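Who Folds, and Who Decides: Automation in the Textile Service Trade

By Josefien Wouters, Workplace Policy Desk, Flastari

The discussion of robots in commercial laundries and linen services has been carried on mostly by people who sell them and people who fear them. Flastari represents neither group. Its member firms employ staff who sort, fold, inspect and pack cloth for hospitals, hotels and care homes, and several of those firms are now introducing two-armed machines at the folding table. The position set out in this essay is that such machines may be welcomed, provided that the people who work beside them are given a formal part in deciding how they are used.

The case for the machines is a serious one. Folding is repetitive work performed standing, and it places a steady load on the wrists, shoulders and lower back. At the Grirnevix linen plant, which has 162 employees, folding has for years been the post from which staff most often ask to be moved. Willy Coppens, who manages the plant, told our working group in April that he can fill a driver's position in a week and a folding position hardly at all. An employer in that situation cannot be blamed for looking at a machine.

It is also true that the machines are slow at present. Large flat pieces such as sheets have long been handled by ironing and folding lines, and no one proposes to replace those lines with arms. The new equipment is meant for small and irregular items: towels, shirts, aprons, the mixed contents of a care home resident's bag. These are the items on which an experienced employee is quickest and a machine least certain. The work at such a station is done one piece at a time, on a covered table, with the two grippers set facing the far side and a single blue cloth waiting under the left one. 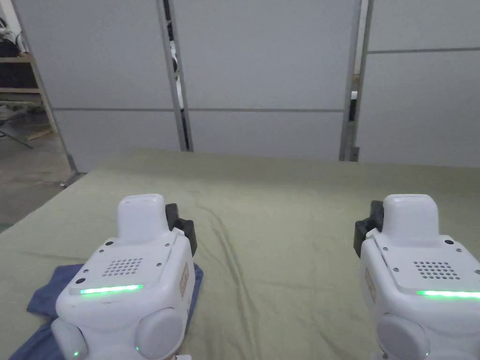
What Changes for the Employee

An employee who formerly folded is now asked to supervise. The word sounds like a promotion, and in some firms it has been treated as one. In others the title has changed and the pay has not. The new duties include preparing the table, presenting items, watching for a bad grip, stopping the unit, correcting the fold and recording the fault. Each of these calls for judgment. Together they call for a kind of attention that is tiring in its own way, as anyone who has watched a slow process for a full shift will confirm.

Amber Desmet worked at the folding tables in Grirnevix before she was assigned to the robot station. In her written statement to the working group she reported that her shoulders hurt less and that she was more tired at the end of the day. She also missed talking. The old tables placed four people within speaking distance of one another, and the new station places one person beside a machine. Management had not considered this when the floor plan was drawn. After she raised it, two stations were turned to face each other, at a cost of one afternoon's work.

We regard that small matter as instructive. The person who knew what was wrong with the layout was the person standing in it, and she was asked only after it had been built.

The Question of Records

A folding machine produces figures. It logs every item, every stop and every correction, and by doing so it also logs the employee. During a trial at the Smits laundry, 927 stops were recorded, and a supervisor began to compare staff by the number of times each had pressed the button. Stops then fell sharply. Badly folded work in the outgoing carts did not.

Luuk Van Loon, the staff representative at Smits, objected, and the practice was withdrawn. Flastari supports his position. A stop is a safety measure and a quality measure, and an employee who hesitates to use it protects no one. Records from such stations should be used to correct the equipment, and any use of them in individual evaluation should require prior written agreement with staff.

What Flastari Asks of Its Members

We ask that staff be consulted before the order is placed and again before the floor plan is approved. We ask that no employee spend more than two consecutive hours supervising a station, with a break of at least 15 minutes before returning to it. We ask that each person assigned receive 20 hours of paid training, and that the revised post be graded and paid according to its duties.

Wim Cuypers of Zitum, a member firm with two stations on order, has argued that these terms will discourage smaller companies. His concern deserves an answer, and the working group will review the training requirement with him before the next members' meeting. The requirements on consultation and on records cost very little, and we see no ground for softening them.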